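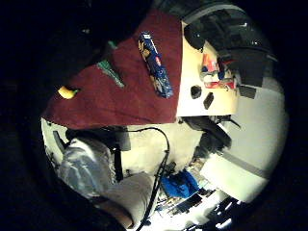

Chapter 4

When a Minister Disagrees

In many countries, the government is expected to speak with one voice. The ministers may argue in private for as long as they like, but once a decision is taken, each of them must defend it in public or leave office. This is called collective responsibility. The rule can feel strange to students who meet it for the first time, because a minister is also a person with opinions, and often with voters at home who do not share the view of the cabinet. A cabinet is a mixed group, and its members can have as little in common as a small yellow object, a long blue package and a maroon towel, yet for the public they must look like one thing. How this is done in practice, and what happens when it fails, is the subject of this chapter.

We begin with a case that we will use several times. The town of Steltlow lies beside the river Bhat, and for many years its people asked for a flood wall. The national government decided instead to build a reservoir in the valley of Histau, where over 200 families had their homes. The junior minister for water had been elected in Histau. She had promised at public meetings that the valley would be left as it was, and a petition with 1000 names was lying on her desk when the cabinet met in March.

She had a few roads open to her. She could vote with the government and explain herself to the valley afterwards. She could ask for permission to stay away from the vote, which prime ministers sometimes give - usually when the majority is safe. She could also resign and speak freely from the back benches. Each road had its price, and we will look at these prices one by one in section 4.2.

It is useful to keep two questions apart. The first one is legal: may a minister vote against the government? In most parliaments the answer is yes, as no law forbids it. The second is political: can she remain a minister after doing so? Here the answer depends on custom, on the size of the majority and on the temper of the prime minister. The Trodell coalition, which we study in section 4.3, had written down its own answer before it took office, and still quarrelled over what the words meant.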